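Does head-camera video of people really help the robot? (Kultach preprint)

erby_fan
3 July 2020

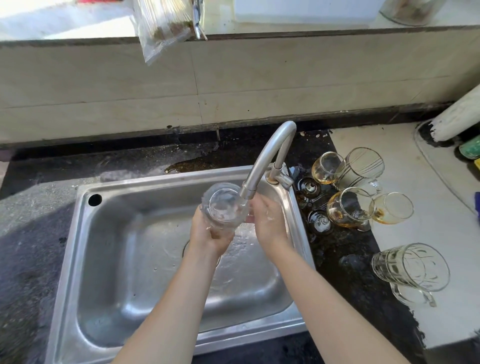
So the claim is that 500 clips of people doing dishes, mixed in with 3,550 robot demos, beat the robot demos alone. Glassware is the hard part, as anyone who has trained on clear objects will tell you at length.

flernell
I believe the gain. I don't believe the reason. They credit "hand intent," but the extra clips also bring in new kitchens. Where's the run with new kitchens and no people?

pmahmoudi
Appendix, table 6. It closes most of the gap. They gave it one sentence, in the small font.

flernell
Of course they did.

solange_t
That's not fair. Table 6 is 4 seeds and the spread is huge. I tried something similar in October and the human clips helped most with grasp angle on stemware, which new backgrounds shouldn't fix.

flernell
Shouldn't, or didn't? Did you run it?

solange_t
Didn't run it. I had a deadline and a sink of my own.

pmahmoudi
McIntyre split is public, so somebody could. I can spare one GPU, and it's a bad one.

erby_fan
I'll take the bad one. Send me the config.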